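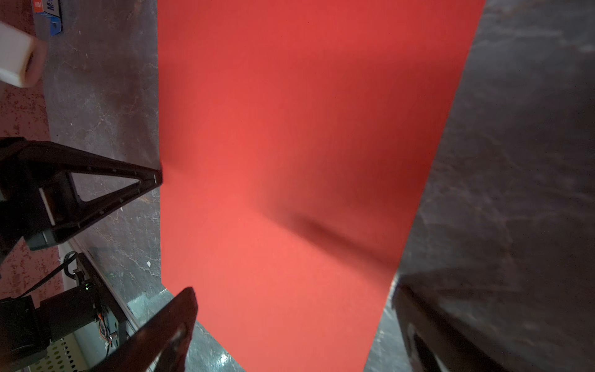
Minutes of the Paper Folding and Wrapping Group
Casell Craft Room, January 12, 2020
3 min read

1. Minutes of the last meeting
Agreed as written. The item on the broken hole punch was closed.

2. Red paper
The large red sheets from Mutiso were discussed. The first order was 240 sheets and it has been put on the shelf under the window. Members who had tried the paper said it holds a fold well but shows every crease made by mistake. A sheet that has been bent near the edge is hard to get flat again. It was agreed that creased sheets go in the scrap box for tags and small envelopes, and that full sheets are kept for the lantern covers.

The color was also raised. Two members would have liked a darker red. The group decided to stay with what we have until April.

3. Table tops
The dark gray table has scratches and white marks on it. These do not come through on the paper, but a member asked that knives be used only on the cutting mats. Agreed. The price from Momar for 2 new mats was accepted.

Wiping down: the table should be dry before any paper is put on it. The red dye came off on a damp cloth last fall and took a long time to scrub out.

4. Slanted sheets
The pattern for the lantern covers needs a sheet that is wide at the top and narrower at the bottom, with one side straight and one side slanted. There was some confusion over which side to fold first. The straight side is folded first and the slanted side is left until the glue has set. 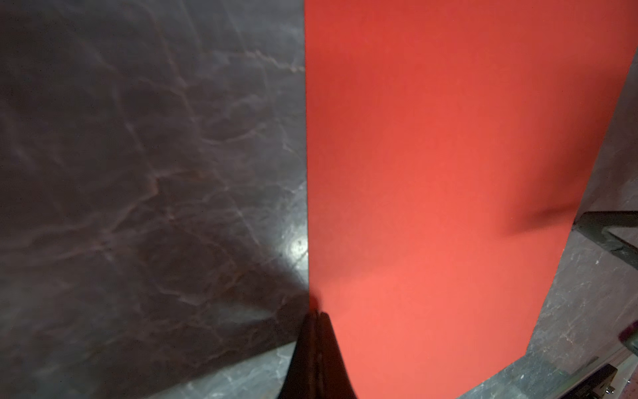
Question from a member: Can the covers be cut from the smaller Gilari sheets if the red runs out?
Reply: Only the short covers. The Gilari sheets are 16 inches on the long side and the tall covers need more than that.

5. Storage
Sheets are to be laid flat and not rolled. The rolled ones from the last project are still curling at the ends. The top drawer will be cleared for this, and the felt now in it moves to the bins by the sink.

6. Other business
The glue sticks are low. One box to be ordered with the mats.

Next meeting to be set once the mats arrive.

2 comments · 0 shares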